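# Does mixing garment types hurt a folding policy?

I've been collecting folding demos with a hand-held gripper for the Okora project, and puffy stuff is killing my numbers.
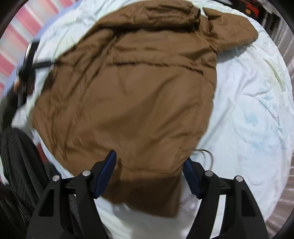

## What I've tried so far

With 39 demos of thin shirts, the policy folds fine. I added 7 of a brown quilted jacket with a hood, all on a bed, and now the shirts are worse too! The jacket bunches up between the finger pads and I don't know if it's my grasps, the data mix, or the white comforter (it's quilted as well, so maybe the model gets lost?). Has anyone seen this?

**Manaia Wihongi**

---

**girnstead_lab**

Yep, had the same thing in November. Seven is just too few next to that many shirts, and the model ends up averaging two very different grasps. What helped us was sampling the jacket demos 4 times as often and always starting from the hem. Also do a run on a plain sheet before you blame the comforter, it's a cheap test. Ours went from 2 good folds in ten tries to roughly seven. And watch out for drawstrings! If a pad catches one, toss the demo.

---

**nyaga77**

more data lol

---

**Tellell**

I'd train the jacket alone first. If it can't fold that, the mix isn't your problem. Are you keeping the hood flat or letting it bunch? Pick one and stick with it.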